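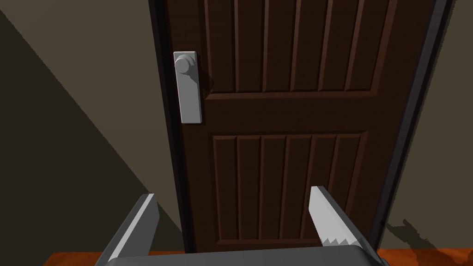

Figure 4. Simulated wrist camera view at the start of a door-opening episode. The gripper is open and below the height of the knob.

4.2 Door opening from the wrist view

The second task family tests whether a policy trained only on rendered wrist images can locate and turn a doorknob without a depth channel. All episodes are run in the Lostero simulator. The policy receives one RGB image per control step, the joint positions of the arm, and the current finger opening. It does not receive the pose of the door, the type of handle, or the direction of swing.

The door set contains 114 models, which differ in panel layout, surface finish, handle shape and handle side. We hold out 12 of these for testing and train on the rest. The held-out doors were picked before any training run and were not changed afterward. Each door is placed in a frame between two plain wall sections, and the wall color, floor texture and light direction are drawn again at the start of every episode. Handle plates are kept as part of the door mesh, so a plate and its knob always move together.

Start poses are sampled so that the handle is inside the image but away from its center. In the view in Figure 4, the knob is in the upper left and the fingers are on either side of the lower door panel. A policy that simply drives forward from this pose meets the panel and never reaches the knob. This was the most common failure of the Howells baseline, which was trained with the handle near the image center and did not recover well when the handle was placed elsewhere.

Shadows required separate treatment. In early runs we rendered the door with ambient light only, and the policy learned to use the dark edge between the plate and the door as its main cue. Performance dropped when a directional light was added at test time. The light now casts hard shadows from both the door frame and the gripper during training. Figure 4 shows two of the resulting patterns: a straight diagonal boundary on the left wall and a jagged gripper shadow on the right. The second kind moves with the arm, and we found that policies trained without it sometimes tracked the shadow as though it were part of the scene geometry.

Grooved panels were a further source of error. The repeated vertical lines give many similar image patches, and the feature matcher in the Vekusow pipeline often assigned a patch to the wrong groove after a small sideways motion. Our encoder does not match patches between steps. It predicts a single handle point in image coordinates, along with a confidence value, and the controller moves to bring this point to a fixed target between the finger tips. When confidence falls below the threshold, the arm holds its orientation and backs away along the camera axis until the value recovers or the step limit is reached.

An episode is divided into approach, grasp, turn and pull. Approach ends when the predicted handle point stays inside the target region for 10 consecutive steps. The fingers then close until the contact force passes a set limit. For round knobs the wrist turns with the fingers closed; for levers it follows a short downward arc. The pull phase uses a compliant controller with no visual input, as the handle is usually hidden by the fingers at this point. We count an episode as a success only if the door angle passes the opening limit and the fingers are still in contact with the handle.

On the held-out doors, the full method opened 9 of the 12 in every trial. The remaining three opened in some trials and failed in others. Two of these have round knobs mounted close to the edge of the frame, where the outer finger touches the frame before the grasp is complete. The third has a lever of nearly the same color as its panel, and the confidence value stayed low through most of the approach. Removing the moving gripper shadow from training had a larger effect than removing the variation in wall color – a result we did not expect, given how little of the image the shadow covers in most start poses.

We also tested the Zavance controller with our handle predictor in place of its own detector. Approach behavior was similar to that of the full method, but the grasp phase was less reliable on round knobs. Its closing motion assumes that the fingers are already level with the handle, and small height errors left over from the approach caused one finger to slide off. Section 4.3 examines these height errors under changes in camera mounting angle.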